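«El brazo no se cansa, pero tampoco se entera»

20/04/2019

La responsable de operaciones de Kiron recibe en una sala sin ventanas del polígono de Wandville y avisa de que tiene una hora justa. Lleva años escuchando que el robot que recoge la casa está al caer.

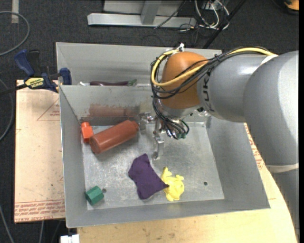 «Me lo prometieron para mayo, no me dijeron de qué año», comenta. Su empresa prepara pedidos para pequeños comercios y estudia desde el invierno si puede dejar en manos de una máquina la tarea más aburrida del almacén: sacar de un cajón artículos mezclados y ponerlos donde toca.

¿Puede ya? «Depende de lo que haya en el cajón. Una botella rígida, un bloque, bien. Un trapo arrugado es otra historia, porque no tiene forma fija, y si hay dos trapos juntos ya no sabe dónde acaba uno y empieza el otro.» En la prueba que encargó a Milmont, el sistema acertó 7 de cada 10 veces. El proveedor lo celebró. Ella no. «Si un mozo me falla tres de cada diez, no le hago una nota de prensa.»

Le recuerdo que las cifras mejoran cada año. Lo admite a medias. «Mejoran con los objetos que el equipo conoce. Yo muevo unas 800 referencias y cambian cada temporada. Pregunté qué pasaba con las nuevas y me hablaron de reentrenar. Pregunté quién lo pagaba y cambiamos de tema.»

Tampoco le convence la comparación con las fábricas de coches, donde los brazos industriales llevan décadas soldando. Allí, sostiene, la pieza llega siempre al mismo sitio. «En una cocina o en mi almacén todo llega de cualquier manera.»

De la casa espera todavía menos. Vio en una feria el asistente doméstico de Antal y se quedó hasta el final de la demostración. «Dobló una toalla. Una, sobre una mesa despejada y con un técnico al lado. Mi madre dobla la ropa mientras discute por teléfono.»

¿Comprará algo? De momento, una cinta transportadora. «Le parecerá poca cosa, pero sé lo que hace.» A Milmont le ha pedido otra ronda: 1000 recogidas seguidas, con artículos elegidos por ella la misma mañana y sin nadie del proveedor en la sala. Todavía espera respuesta.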